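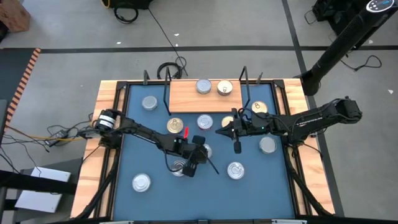
Barkevley has been putting fish into metal since before it had a railroad station, and on the first Saturday in December the cannery lets the public in to see how it's done. I took the early train with Ronja Haugen, who grew up two streets from the loading dock and claims the smell is good for the lungs. I went because I eat a lot of canned mackerel and felt I owed it a visit. Anyone who thinks one can is like another should look at a few from straight above, where a plain silver lid and a gold one with a pull tab look like they come from different families. By lunchtime I had opinions on both.

The tour starts in the boot room, where you are given a hairnet and a paper coat cut for a much larger visitor. Our guide was Sumathi Kaimal, a shift manager with a voice that carries over steam. She told us the old line filled 1000 cans an hour and the new one fills 3000, and that the men on the old line had better stories. A boy near the front asked where the heads go. She told him, at some length.

The seaming room was the best part. Lids drop, rollers spin, and it all makes a noise like a drawer of spoons falling downstairs forever. Ronja shouted something to me twice. I nodded both times and seem to have agreed to walk back to the station.

Less good was the film, which has a harp in it. The cooking room was closed to visitors and we were shown its door.

Tastings are in the staff canteen, 2 tickets per person, extra tickets at the hatch. The mackerel in mustard was excellent. The smoked herring had a line of its own and deserved it. I skipped the one in raspberry vinegar, then felt like a coward and went back, and should have stayed a coward.

The shop takes cash only. Trains back leave hourly until six, and the walk is uphill.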